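How to Request a Payment Arrangement on Your Electric Bill

Customers of the Flasdale Municipal Electric Department who cannot pay a bill in full by its due date may ask to pay the balance in installments. The procedure below applies to residential accounts and to small commercial accounts billed under the general service rate. Industrial accounts are handled by separate agreement and should contact the Lomstead office directly.

Last revised January 19, 2023.

Before you apply

A payment arrangement covers charges already billed. It does not change the rate you pay, and it does not cover future bills, which must be paid as they come due for as long as the arrangement is in effect.

You will need the following:

- Your account number, printed in the upper right corner of the bill
- The most recent bill, including any past-due notice
- The name and telephone number of the account holder
- A proposed installment amount

If you are applying for someone else, the account holder must first sign a Third-Party Authorization (Form 209). Landlords may not apply for a tenant whose name is on the account.

Step 1. Confirm the balance

Compare the amount on your bill with the amount shown in your online account. Payments made by mail may take several business days to post. If the balance appears wrong, request a billing review before you apply. An arrangement is an agreement to pay the stated amount, and signing one closes the review period for the bills it covers.

Check also whether the reading on your bill is marked "A" for actual or "E" for estimated. Estimated readings are used when the meter could not be reached. You may send in your own reading, and the bill will be recalculated if the difference is more than 100 kilowatt-hours.

Step 2. Check whether you qualify

An account qualifies if all of the following are true:

- The past-due balance is $100 or more
- No more than 2 arrangements have been broken on the account
- No payment has been returned by the bank during the current billing period
- The meter and service equipment show no evidence of tampering

Accounts that do not qualify may still ask for a one-time extension of the due date. Extensions are granted by telephone and do not require a form.

Step 3. Make the down payment

The standard down payment is 25 percent of the past-due balance. It may be paid online, by mail, or at the customer service counter. Keep the receipt number. The application cannot be processed without it.

Customers who receive heating assistance may count an approved pledge toward the down payment. Attach the award letter to the application. Pledges that are still pending are not accepted.

Step 4. Submit the application

Complete the Payment Arrangement Request and return it by mail or in person. Applications for commercial accounts must be signed by an owner or officer of the business. Please write the service address exactly as it appears on the bill, including any unit number.

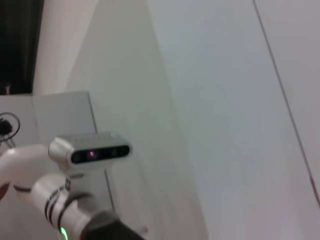
Step 5. Review and sign the agreement

If the request is approved, the Department will send a written agreement that lists each installment and its due date. Read it carefully, sign it, and return one copy. Disconnection activity is placed on hold when the signed copy is received. Mailing the application alone does not stop a scheduled disconnection.

Step 6. Keep the arrangement current

Each installment is due along with your regular monthly bill. If you expect to miss a date, call before that date. The billing supervisor, Embla Grønli, may move a single installment once during the life of the arrangement. After a missed installment, the full remaining balance becomes due.

If your request is denied

You will receive a letter stating the reason. You may appeal in writing to Wendell Kowalczyk, Customer Accounts Manager. Include a copy of the denial letter and any documents you want considered. Service will not be disconnected for the disputed amount while an appeal is open, though current charges must still be paid.

Related items

How to Read Your Electric Meter
Third-Party Authorization (Form 209)
Heating Assistance: Where to Apply
Budget Billing Enrollment
Starting, Stopping, or Moving Service
Lomstead Office Hours and Directions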